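Do military flypasts need council approval?
Posted in Community Help > Events and Ceremonies
July 3, 2020

Our town, Grilcombe, had a flypast for its regimental anniversary in June. Two aircraft came over the main street quite low, and there was no notice beforehand apart from a line in the council newsletter. A councillor told me "the military doesn't have to ask anyone". That sounds like the kind of thing people say when they haven't checked. Does the council get a say or not? And who do I write to if I want to see the paperwork, assuming there is any?

Divina Bañez

I'd be wary of anything a councillor tells you off the top of their head. When we had a parade in Layug, the road closure, the band and the saluting dais all went through the council, and the aircraft didn't. The organisers put in a request to the defence people, who said yes or no on their own terms. The council was told. Whether being told counts as having a say is up to you.

For paperwork, I'd split it in two. Write to the council for the event permit and any letters between them and the organisers. Write to the defence department separately for the flypast request. If you put both in one letter, each office will tell you the other one has it. I waited seven weeks on mine and got two pages, one of them mostly a letterhead.

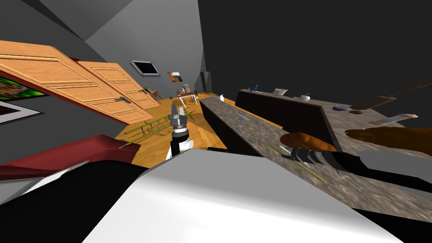 Wood-grain doors with dark lever handles, in a computer-rendered interior.

Also ask what the newsletter line was based on. Somebody gave them the wording, and I doubt they made up the date themselves.

Unai Herrero

Mostly agree with the above, though I don't buy that it was "quite low" without a figure. Everybody says that. I stood under one in Homemwood and the bloke beside me swore it was 100 feet. It wasn't anywhere near it. If you complain about height, give the time and the street you were on and let them work it out.

Zonutis

They never tell us anything either. Same with the gun salute, my dog was under the bed all night. Good luck getting a reply.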